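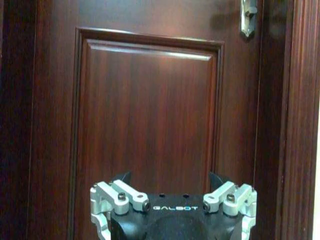
4 min read

Interview with the Head of Tenant Services, Flurnen Housing Association
Published 2026-04-06

The Flurnen Housing Association has revised the way it handles the period between one tenancy and the next. The new procedure took effect at the start of the month and applies to all 400 homes the Association manages in Drosow and Contreras. The Head of Tenant Services met with the editors of the residents' bulletin to explain what has changed and what tenants should expect when they move in or out.

Under the earlier procedure, an outgoing tenant returned the keys at the front office and an inspection followed at a later date. The tenant was not required to attend. Disputes over deductions were handled by letter, often several weeks after the tenant had settled elsewhere.

"The written record was thin," the Head of Tenant Services said. "We would have one line stating that a bedroom was in fair condition. The tenant remembered the room one way and our inspector had noted it another way, and there was very little to help us settle the matter."

The inspection now takes place with the tenant present, before the keys are returned. Both parties sign the same form on the day, and the tenant leaves with a copy. A tenant who cannot attend may name another adult to attend in his or her place, provided the office receives the name in writing at least 5 working days before the appointment.

Asked whether the joint inspection had lengthened the process, the Head of Tenant Services acknowledged that it had. Appointments in Contreras, where many of the homes are larger, regularly run past the hour. The Association has moved one inspector from the repairs desk to cover the additional time, and evening appointments are offered on Tuesdays.

"I would prefer a long appointment to a long correspondence," the Head of Tenant Services said. "Most of the people I have spoken with feel the same way, although I have had complaints about the evening slots filling up. We are looking at that."

The conversation then turned to wear and tear, a subject that accounts for a large share of the questions received at the office. The Association's guidance has been rewritten and now treats floors, walls, doors and fixtures under separate headings. Faded paint, light marks on flooring and small scratches near handles and locks are considered ordinary use and will not be charged. Holes larger than a picture hook would leave, burns, broken fittings and unapproved paint remain the tenant's responsibility.

"Doors are where we used to get into difficulty," the Head of Tenant Services said. "A varnished door in a building of that age will show every year it has been hanging there. Under the old guidance an inspector could have charged for refinishing. I did not think that was right, and the guidance no longer permits it."

Tenants are asked not to sand, strip or repaint interior doors themselves. Those who have already done so with permission should bring the letter of approval to the inspection. Where no letter can be found, the office will search its own files before any charge is made.

The deposit schedule has also been changed. Where no deductions are proposed, the full amount is returned within 11 working days of the inspection. Where deductions are proposed, the undisputed portion is returned on the same schedule and only the remainder is held. Cleaning charges are limited to a flat 100 dollars per home, regardless of size.

Appointments are booked through Rolta, the Association's online tenant account, or by telephone. The Head of Tenant Services confirmed that telephone booking will continue. "There was a proposal to move everything online. We have tenants who have never used the account and do not intend to. They pay the same rent and they will have the same service."

On the condition of homes offered to incoming tenants, the answers were more guarded. The Association intends to give each new household the previous closing form for the home, with personal details removed, so that existing marks are on record from the first day. This part of the procedure is still under legal review.

"I expect it to be approved, but I will not promise a date," the Head of Tenant Services said. "In the meantime, new tenants should write down what they see in the first week and send it to us. We will add it to the file."

Copies of the revised guidance are available at the Drosow and Contreras offices during regular hours.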